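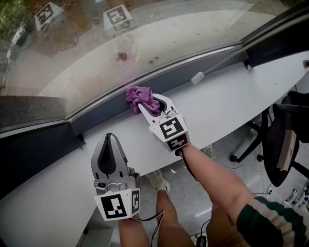 **What do you wipe a painted window frame with so the lower edge doesn't streak?**

A damp microfiber cloth, wrung out hard, then a second dry one along the same edge before the water sits.

---

**shengli_hou** wrote:

That's the short version from the Drestano cleaning guide. My question is about order. Large pane, dark gray frame, long pale ledge under it. The guide says glass first, frame second, ledge last. I get gray drips on the ledge either way. Does the order matter?

---

**gramasier** wrote:

Top down, always. But do a dry pass on the frame before any water touches it. Most of what ends up on your ledge is dust from the frame turned to slurry. Vacuum the channel at the top with a brush head, then the sides, then the bottom rail. After that, glass, frame, ledge.

---

**ns_2140** wrote:

Disagree on glass before frame. If you wet the frame second, the cloth touches the glass at the perimeter and you redo the edges. I do frame, glass, ledge. Three cloths, one per surface, no swapping.

---

**gramasier** wrote:

Only if the cloth is too wet. Fold it in four and run the folded edge along the rail. It shouldn't reach the glass.

---

**ns_2140** wrote:

A folded edge works on a flat rail. A bunched cloth gets into the corner better, and then you do touch the glass. Pick one.

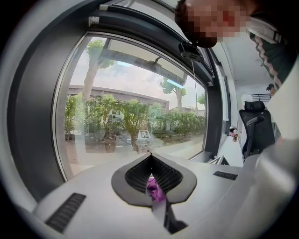 *Window from the inside, shrubs and the low building across the walkway.*

---

**shengli_hou** wrote:

Trying the dry pass next. Two follow-ups:

- Detergent: the Yuan concentrate says 20 ml per liter (1000 ml). Is that too strong for paint?
- Overcast or sunny?

---

**ns_2140** wrote:

Too strong for a maintenance wipe. I use 3 ml per liter and rinse. At 20 you leave a film, and the film is what shows as streaks on a dark frame. Overcast is better. In direct sun the solution dries before you get back to it.

Also check the handle. Grime collects behind the base plate and runs down at the first wipe. Cotton swab, dry.

– Ngan-ling Siu

---

**stivirbridge_maint** wrote:

I run 20 ml on exterior frames and rinse twice, no film. Inside, agree with 3. For the ledge I skip detergent and use plain water.

---

**shengli_hou** wrote:

Did one side each way. Dry pass first made the difference, no drips on the ledge. Frame-first vs. glass-first: I can't see any difference at the bottom rail. Switching to 3 ml.

---

**gramasier** wrote:

Then glass first stands.

---

**ns_2140** wrote:

"No difference" doesn't support either of us. Try it in July with pollen on the frame.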